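Call for participants: evening meals of people who work shifts

Do you work early, late or night shifts? Do you live in Provberg or in one of the villages nearby? Then we would like to hear from you. The Tokden study is looking for adults who are willing to write down what they eat in the evening, or at the hour which is evening for them, during five weeks.

Background

Most advice on eating is written for people who have breakfast at seven and dinner at seven. Those who come home from work when the bus is already full of schoolchildren get less help from it. We want to know how shift workers in our region organise their main meal: who cooks, who eats together with them, how often it is a warm dish and how often only bread. We are not testing a diet and we will not ask you to change anything. If you eat cold pizza over the sink, please write cold pizza.

The study started in December with a small test round. Some questions in the diary were too long, and we have shortened them after the comments of the first participants.
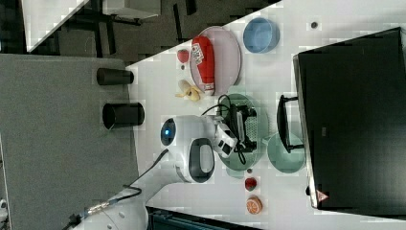
Green plate on the white table, Dehghan building.

Who can take part

You are 18 years or older. You have worked in shifts for at least six months, and at least a part of them fall before six in the morning or after eight in the evening. It does not matter in which branch you work: hospital, bakery, transport, cleaning, factory and hotel are all welcome. You can read and write English or the local language well enough to fill in a short form. Two people from the same household may both apply, but each must keep an own diary.

We can unfortunately not accept persons who follow a diet prescribed by a doctor at this moment, or who plan to be away from home for more than one week of the study.

We have place for 42 participants. If more people apply, we will choose so that the different kinds of shifts are all represented. The order in which the applications arrive plays no role.

What we ask from you

At the beginning there is a meeting of one hour and a half in our rooms, where we explain the diary and you fill in a questionnaire about your working hours. After this you keep the diary at home. One entry takes between three and ten minutes. You can use the paper booklet or the Drarus web form, and you may change between them when you like. Photographs of your food are not necessary.

In the third week we call you by telephone, at a time you have chosen, to ask if everything is clear. At the end there is a conversation of one hour, either in our rooms or by telephone. With your permission we record the sound of this conversation, and we delete the recording when it is written out.

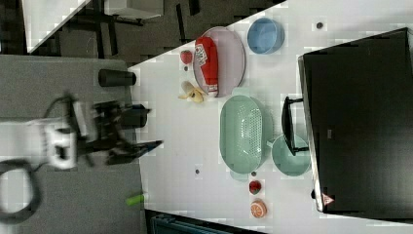 On the table: light blue bowl, plate with ketchup bottle, strawberry and banana.

What you receive

Participants who complete the whole study receive 300 euros by bank transfer. Who stops earlier is paid for the weeks that were finished. Tickets for bus and train inside the region are paid back, so please keep them. You will also get a short summary of the results, if you wish so.

Please ask your tax office if you are not sure whether you must declare the payment. We are not allowed to give advice on this.

Your data

Your name is kept separately from your diary - only the two members of the team who arrange the payments can see both. Your employer will not be informed that you take part. You can stop at any moment without giving a reason, and you can ask us to remove your entries until the day on which the analysis begins. This day will be written in your information letter.

How to apply

Please fill in the short application form on the Tokden page, or take a paper form from the desk on the ground floor of the Dehghan building. Give us a telephone number and the hours at which you do not sleep. Applications are open until Thu 17 January. You receive an answer in any case, also when we cannot offer you a place.

The meetings take place in room 645. The lift goes to the sixth floor, and the door is wide enough for a wheelchair. Children can come with you to the first meeting, but please tell us before.

Tokden study, Dehghan building, Provberg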